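Kitchen tips from the Sandis open day

I went to the Sandis open day in July to watch a robot handle the crockery, and came home with tips for my own kitchen.

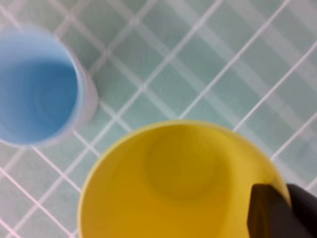 The queue for tea was longer than the queue for the robots, so I had plenty of time with Martim Bastos, who runs the kitchen bench and has the patience of a man who has picked up the same cup 1,000 times. He has opinions on cupboards. I wrote them on the back of my parking ticket.

Leave a gap between cups. A gripper needs room to get a finger down the side, and so do you at six in the morning. Mine were packed in so tightly that taking one meant taking three.

Give everyone a colour. Martim's arm is told which cup to fetch by its colour, and it doesn't argue. My family has been told too, with mixed results, but the washing-up is down.

Lift plastic cups by the wall, with one finger inside and the thumb outside, if they're clean and going back on the shelf. If somebody is about to drink from one, hold it lower down. The robot is excused from this rule.

Don't stack beakers while they're damp. They stick, and then you're at the sink running warm water over the outer one and cold into the inner one. That does work, by the way - give it a minute and twist.

For grubby grout, mix bicarbonate of soda with a little water, leave it on for 15 minutes and go at it with an old toothbrush. Rinse well. I asked whether the robot could do this part. It can't, and Martim looked sorry for me.

Go slowly with anything near the edge of a worktop. The arm was set to 50 per cent speed for visitors and still cleared a shelf quicker than my son does.

I moved our cups round on the Monday after. There's now a spare 4 inches at the end of the shelf, and somebody has put a tin of beans in it.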